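Stidgate storage trial: progress note for March

The grant of 2000 was meant to show that reusable plastic tubs would cut packing waste at Stidgate. We have spent 957 of it so far and I am not yet persuaded. Caldeira's brochure calls the tubs "practically clear". The one on our white table looked cloudy to me, with yellowish rims.
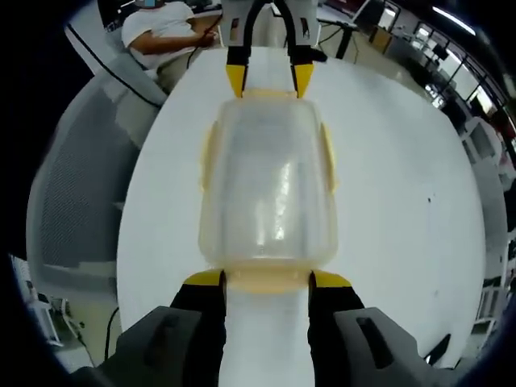 Cloudy or not, came the reply from Kuten, a tub that gets used again is cheaper than a carton that doesn't. Perhaps, but we have only 2 months of use to go on and the saving per tub is still a guess. Lids are a separate order and were left out of the first quote. I have asked for a corrected one.

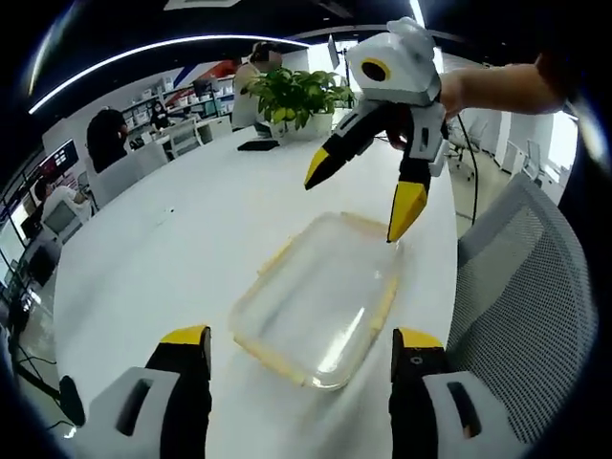

Grinomport's view is that we should order 30 more before the price goes up, and that an empty tub takes up shelf space whether we trust it or not. I would hold off. The shelf space is exactly what worries me, and the rest of the money should stay unspent until the lids have been priced.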